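Home News Jobs & Calls Archive Contact

Call for participants: does folding your clothes make any difference?

Posted in Jobs & Calls | 14 shares | 2 comments

Graninbridge Home Trials is looking for households to take part in a four-week trial of folding methods, running through February. Before you write in, please read the whole notice, including the parts that put people off.

I should say at the start that I doubt the thing we are testing. For years people have been told that the right fold will save them drawer space, get them out of the house earlier and improve their mood. I have read a good many of the books. Most of them show one drawer, on one day, belonging to the person who wrote the book. What I have not seen is what the same drawer looks like a month on, in a house where other people also open it.

The trial uses two methods. One is the Laltari fold, where each garment is folded into a small upright packet and stood on its edge. The other is whatever you do now. If what you do now is drop everything on a chair, you are very welcome, and please carry on doing it for the weeks when we ask you to.

We need people who do their own household's laundry, have at least one chest of drawers in daily use, and own a fair amount of stretchy clothing. Leggings, tights, vests, jersey pyjamas. Cotton shirts fold well under any system and tell us very little. Knitted things are where the claims tend to fall over, as they slide, spring open and won't hold a crease where you want one.

You will be asked to sort and fold on the bed, with the bedding left as it is. Several of the books insist on a clear, flat table. I don't know many homes that have one free at the time the washing gets done, and a method that only works on a table should say so on the cover. A purple knit on rumpled yellow bedding is a fair test of any fold.

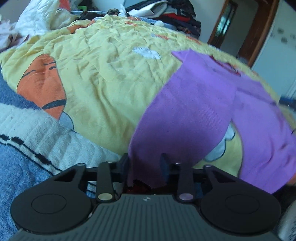

Anika Alcantara wrote back, on reading a draft of this call, that it was unfair to the upright fold, which in her view was never meant for leggings and does perfectly well with T-shirts. She also asked why anyone would volunteer for a trial run by a person who had already made up her mind. Leggings should be rolled from the waist, she said, and that would be the end of it.

I take the second point more seriously than the first. I have not made up my mind, but I am easily irritated by large promises, and the scoring has been set up so that I don't do it. Your weekly sheets go to Escobedo, who will not know which method you were using. As for rolling, if you roll now, that counts as what you do now.

What it involves: one visit to look at your drawers before you begin, a short sheet to fill in at the end of each week, and one visit afterwards, which will not be announced to the hour. Please don't tidy for us. A drawer straightened ten minutes before we ring the bell is no use at all, and it does usually show.

What you get: 488 Skendeck points for completing all four weeks, to spend in the Skendeck shop. It isn't much and I won't dress it up. There is nothing for stopping early, though you can stop whenever you like and needn't say why. You do not get to keep the Laltari boards, which go on to the next household.

What we can't promise: a neater bedroom, more time in the mornings, or a result. It is quite possible we shall find no difference between the two methods, and we will publish that just the same.

To apply, send a few lines to the Graninbridge office saying who lives in your home, how often you wash, and where clean clothes normally wait before they are put away. Be truthful about the last one. Homes with children, lodgers or shared drawers are especially wanted. We are not looking for anyone who sells storage products or teaches folding, paid or unpaid.

Replies are read in the order they come in.

2 comments | Share this call | Back to Jobs & Calls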